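Home lab robot sorts glassware, on its maker's terms

A robot arm put together in a shared workshop can now clear a bench of laboratory glass and sort it into bins, according to its builder, Zsolt Szekeres. The claim is a modest one, and even so it deserves a harder look than it has been getting on the hobby forums this week.

Szekeres calls the project Gindamine. He has been at it since September, mostly on Saturday mornings, in a unit he shares with a bike repairer and a screen printer. In a post to the workshop's page he says the arm has made 1000 pick attempts and puts its success rate at 70 percent.

That number needs some unpacking. Szekeres counts a pick as good if the item ends up in any bin, right or wrong. He also restarts the count after what he calls a "setup fault," and the post doesn't say how often that happened. A person with two hands and a free minute would do better, and would not need the table laid out first.

Cost is the other soft spot. Szekeres says he has spent $4000, which covers the arm, the gripper and a secondhand computer, but not the motor controller he got from a friend at Solard, a small parts shop. Anyone hoping to copy the build would have to pay for that too.

To his credit, he has picked a hard job. Clear glass is difficult for cameras because so much of what they see is whatever sits behind it. He has begun training the gripper on blue plastic as well, closing its two fingers over a rim, and says this goes better than the glass. It should. A thick, colored edge that stays put is close to the easiest thing a gripper can be asked to find.

What Szekeres hasn't shown is a full run from start to finish with no cuts. He says one is coming. He said the same thing in his last update, and the post he put up instead was mainly about cable routing. The software is not public either - he wants to tidy it first - so for now the results rest on his word and his own tally. 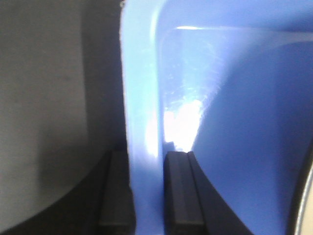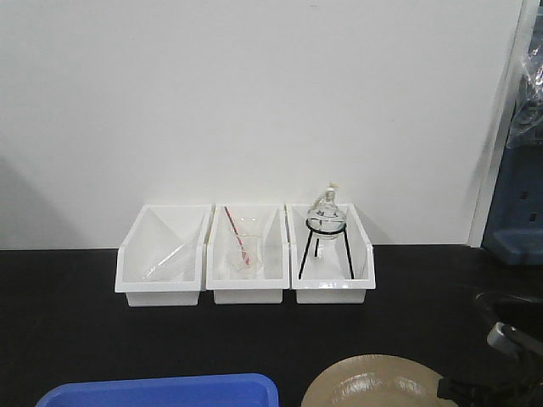 Shazia Khattak is less bothered by the missing video than by the scoring. She wrote under the post that a pick into the wrong bin should count as a miss, full stop, and that she would sooner see an honest 40 than a generous 70. She also asked whether the bins are ever moved between attempts. Szekeres replied that they are not, and that he plans to try it once the arm stops knocking over the beaker.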